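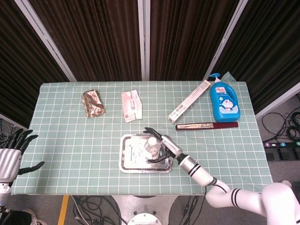
Pleraswood, February 2026

Figure 3. Table 9 during the clearing task, with the steel tray at the front and the remaining items toward the back.

3.2 Table layout and materials

All sessions used the same kind of rectangular table and the same cloth, a pale mint green with a grid of thin white lines. The cloth was chosen in the pilot by Britt-Marie Eide after two darker cloths made it hard to see small packets in the overhead pictures. The grid also gave the coders something to refer to when they noted where an item had been left. We did not use it for measuring, and the cloth was allowed to shift a little between sessions.

The tray was placed near the front center of the table before each session. It is a rectangular stainless-steel tray with a raised rim, of the type sold for kitchens and clinics. We considered a cardboard box and a shallow basket. The box hid its contents from anyone standing behind the table, and the basket let narrow items slide around. A steel tray marks easily, and smudges were wiped off at the start of the day only.

Items came from the household stock described in Section 2. Each table received a mixed set that was meant to look like what collects on a side table in an ordinary home over a few days: something to drink from, something from the bathroom, wrappers and packets, a box, and one flat item that could hold papers or small belongings. The sets were put together by Leif Dalen and Marit Viklund, who were asked to avoid any arrangement by size or color. Table 9 (Figure 3) is typical. Its set includes a clear plastic bottle with a white cap, a blue pump bottle with a cartoon cat on the label, a long narrow white cardboard box, a white packet, a gold-and-red snack wrapper, and a dark maroon-red folder or case with a beige-patterned strip.

3.3 What counts as cleared

The word "cleared" caused more trouble than we expected. In the first round of coding, an item was counted as cleared when it was in the tray. This worked well for bottles. It worked badly for wrappers, which several people in the Retarano interviews said they would never put on a tray with things they meant to keep. It also worked badly for folders and cases, which were often described as belonging on the table.

For the second round we sorted items into three groups before coding began. Keep items are containers and packages that still have a use, such as a pump bottle or a box. Discard items are wrappers and torn packaging. Stay items are flat objects that a person might reasonably leave where they are. The last group was the most argued over. Holger Dahlgren coded folders as keep items throughout the pilot, and his sheets were recoded by Mirjam Van Leeuwen for the analysis reported here.

A closed packet lying flat is a borderline case. From a distance it can be hard to tell whether it has been opened, and the coders were told not to guess. Packets of this kind were entered as "packet, state unknown" and left out of the comparison between keep and discard items. They remain in the totals. Crumpled wrappers were always entered as discard items, whether or not anything might have been left inside.

3.4 Upright and flat items

Bottles stand up and take little room on the table, but they are tall and they block the view of whatever is behind them. Boxes, packets and folders take more room and hide less. We recorded for each item whether it was upright or flat in the opening picture, and for long items whether it lay in line with the table edge or at an angle. The long box on Table 9 was entered as flat and at an angle, and the folder or case as flat. The folder lies in front of the blue bottle, an overlap in the overhead view that we coded as "adjacent" when the two items could still be told apart.

Cloths were recorded only when they lay fully on the table. A corner of light green cloth can be seen at the back edge of Table 9, behind the blue bottle, and it was not entered. The same rule was used for curtains, frames and anything else beyond the table.

3.5 Coding and agreement

The full set holds 2,235 item entries from 55 tables. Each table was coded by two people working apart, from still pictures and the session sheet. Coders could spend up to 10 minutes on a table. They entered the name of the item, its group, its position by table third (front, middle, back), and whether it was in the tray, on the cloth or held.

"Held" was added late. In the pilot, an item in a hand was given the position of whatever was under it, so a bottle gripped while standing in the tray was simply entered as in the tray. That made it impossible to separate items at rest from items still being handled. Under the revised sheet the bottle in Figure 3 is entered as both "in tray" and "held," and it is not used in the count of items at rest.

Most disagreements concerned names. One coder's case was another coder's folder, and "packet" and "pouch" were used for the same things. We merged these names before comparing the sheets. Disagreements about table thirds were fewer and nearly all concerned long items lying at an angle, where the two ends fell in different thirds. For these we used the third that held the middle of the item.

The Barroso sheets were coded before the names were merged and were checked again by Viklund. The Celberg sheets use the final list throughout. Differences between the two sites in the use of the stay group are taken up in Section 4.1.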